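Wallpaper and Mood – Final Report
Givitz Hall design class, 10/27/20

Our question – does busy wallpaper make people feel a room is smaller? We asked 30 students in the dorm.
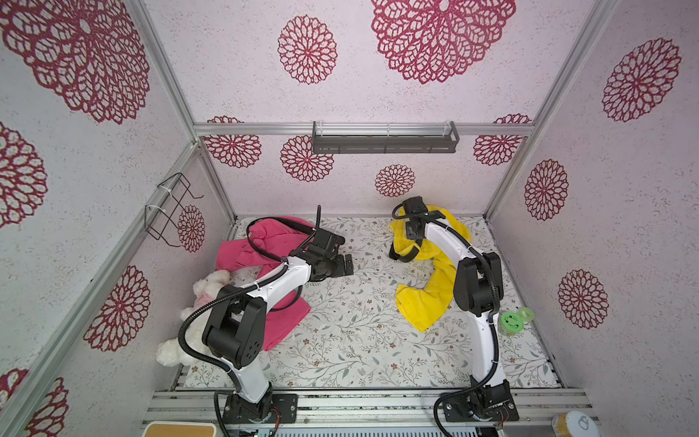 Each person got 4 paper samples, two plain and two floral, and rated them from 1 to 7. Dahlgren print got the lowest score for "roomy". Plain ones did beter.

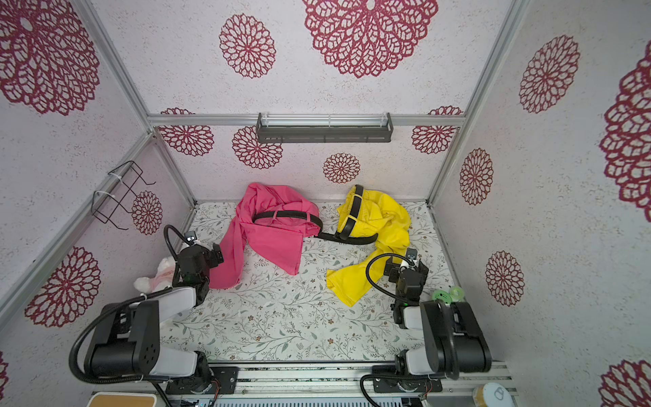
Problems: ran out of the Kirico sample in July, had to swap it. Also lighting was diffrent in the two halls. Would redo with more people.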